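# Gemelo digital de la mesa de dos brazos, parte 3: la caja de tubos

Sigo con la simulación de la mesa bimanual del taller de Plodham. En julio dejé cerrada la cinemática; ahora toca la tarea.

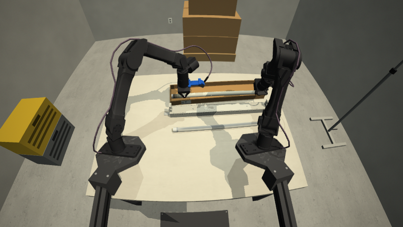
## Qué hay modelado

La tarea consiste en sacar un tubo largo de una caja de cartón abierta, con una pinza hacia cada extremo, y llevarlo a la luminaria que está justo delante. Un segundo tubo queda suelto sobre la mesa, más cerca del borde frontal. De momento es un obstáculo; más adelante será la pieza a retirar.

Los dos brazos son el mismo URDF instanciado dos veces. Lo único que cambia es la transformación de la base y el prefijo de las articulaciones. Las placas de montaje, los soportes facetados y los raíles negros son geometría fija, sin masa, con colisión por caja envolvente. Los tornillos son solo visuales.

Los cables también. Probé a simularlos como cadenas de cápsulas y el coste no compensaba: 18 segmentos por tramo y el paso de integración se hundía. Ahora son mallas estáticas ancladas a su eslabón, lo que da una curvatura falsa en los extremos del recorrido articular. Para planificar no importa. Para entrenar visión sí podría importar, y lo dejo apuntado.

## El problema de la caja

La caja es larga y poco profunda. Eso, que en el taller facilita el agarre, en simulación fue lo que más trabajo dio.

La primera versión usaba la malla visual como malla de colisión. El motor la convertía en su envolvente convexa, es decir, en un bloque macizo, y el tubo salía despedido en el primer paso. Error de principiante, media tarde perdida. La segunda versión usa cinco primitivas – fondo y cuatro paredes – con un grosor de 3 mm. Con menos, los dedos de la pinza atraviesan la pared cuando el brazo baja deprisa.

El tubo es un cilindro rígido. Sudheer Kandasamy me propuso darle algo de flexión con dos juntas elásticas intermedias. Tiene razón en que el tubo real flecta si se levanta de un solo extremo, pero en esta tarea lo sujetan siempre dos pinzas y prefiero no añadir parámetros que no sé medir.

## Sincronizar las dos pinzas

Con el tubo agarrado por ambos lados la cadena cinemática se cierra. Si cada brazo sigue su trayectoria en posición pura, cualquier desfase se convierte en fuerza axial sobre el tubo. En el simulador se ve como vibración; en el banco se vería como cristales.

Lo que tengo ahora:

- El brazo izquierdo manda y sigue la trayectoria cartesiana nominal.
- El derecho calcula su objetivo a partir de la pose del izquierdo y la longitud del tubo.
- El derecho lleva impedancia baja en el eje del tubo y alta en los otros dos.
- Si la fuerza axial pasa de 8 N, los dos brazos se detienen y conservan el agarre.

El umbral lo fijé probando. Lorena Salinas usa un esquema simétrico, sin maestro ni esclavo, y le va mejor en movimientos rápidos. Aquí la velocidad me da igual.

Queda un asunto con la configuración del brazo derecho. Trabaja más plegado que el izquierdo, y al avanzar hacia la luminaria el antebrazo se acerca a sus propios eslabones. El planificador encuentra solución, pero a veces escoge la otra rama del codo y da un rodeo absurdo. He añadido un coste por distancia a la postura inicial y ya casi no ocurre. «Casi» no me vale para pasarlo al hardware.

## Entorno

El resto de la sala – pared, suelo de hormigón, cajas apiladas, cajones con ranuras, un poste con base en H – no interviene en la física. Está para que las cámaras virtuales no vean un fondo liso. Las sombras salen bastante marcadas y caen sobre el tubo suelto, cosa que a la segmentación no le sienta bien. Probaré varias posiciones de luz antes de tocar la red.

## Pendiente

1. Medir la fricción real entre dedo y tubo. El coeficiente actual es inventado.
2. Modelar el encaje en la luminaria. Hoy la tarea termina con el tubo alineado encima.
3. Comprobar la altura de los raíles con Chae-won Song, que fue quien los montó.
4. Exportar la escena sin rutas absolutas.

Empezaré por la fricción, en cuanto recupere el dinamómetro.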